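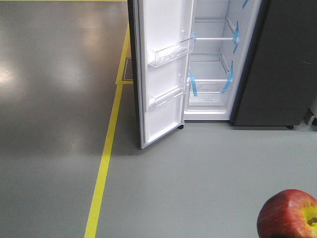
Workspace view with the refrigerator door open. The blue tape is still on the shelves and drawer.

Rivulero Kitchen Reach: data card and read-me

Hello, and welcome! If you've landed here from the download page, please give this a few minutes before you unpack anything. I know how tempting it is to skip straight to the loader (I do it myself, every time), but there are a couple of choices in this set that will trip you up if you don't know about them, and most of the mail I get is about those same few things.

What's in it

Rivulero is a set of 3156 short episodes of a robot arm being driven by a person around a refrigerator: opening the door, closing it, reaching toward a shelf, setting something in a door bin, picking something up off the floor nearby and so on. Of those, 307 are held out for testing, and we'd be very grateful if you left them alone until you're ready to report a number. All of them were gathered in the Nalton workshop, on the gray floor with the yellow lines that regular users of our older sets will know well by now.

Each episode comes with two video streams, one from a fixed camera looking over the workspace and one from a small camera at the wrist, plus the joint readings, the gripper opening and a sentence in plain English saying what the operator was asked to do. The sentences were written by the operators themselves, so the spelling wanders a bit. We left it that way on purpose. "Fridge," "refrigerator" and "icebox" all turn up, and a learner ought to cope with that.

How it was gathered

Operators worked in sittings of 63 minutes or less, which is an odd number that came out of how long the Tillman controller could log before it wanted a new file. An episode starts when the operator presses the foot pedal and ends when they press it again. Some people pressed early and some late, so you'll find a stretch of stillness at one end or the other of many clips. The trimming script in the tools folder takes care of most of it, but do look at what it cuts, especially if your method cares about pauses. 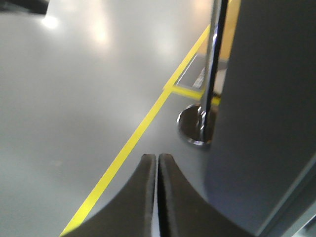
The wrist stream is the one people ask about most. It's softer than the fixed view, and large things close to the gripper can fill a good part of the picture. Shiny surfaces and overhead lights show up in it too, and we haven't touched the brightness or masked anything out. If you train on the wrist stream alone, expect your model to lose track of where it is now and then. Åsmund Sjöberg ran that comparison for us back in December and his notes are in the folder called "wrist_only," along with the settings he used. They're well worth reading, even the grumpy parts.

Please do keep the two streams paired by the time stamps and never by file order. The wrist files were written by a separate process, and their names are close enough to sorted to fool you!

Known troubles

In nearly 180 episodes the gripper reading sticks at its last value for a second or so. They're listed in sticky.txt and you can drop them or keep them, as you like.

Success marks were given by the operator right after each try. A second person went over the test episodes only, so treat the marks in the training part as one tired human's opinion.

There is one refrigerator in the whole set. A model that does beautifully here may be quite lost in front of yours, and we'd love to hear how it goes either way.

Using it and sharing it

You're free to use Rivulero for research and teaching. For anything you plan to sell, write to us at Ukunier first and we'll sort something out; we're friendly about it. If you fix a label, send the episode name and the new text and we'll fold it into the next release with your name in the credits file.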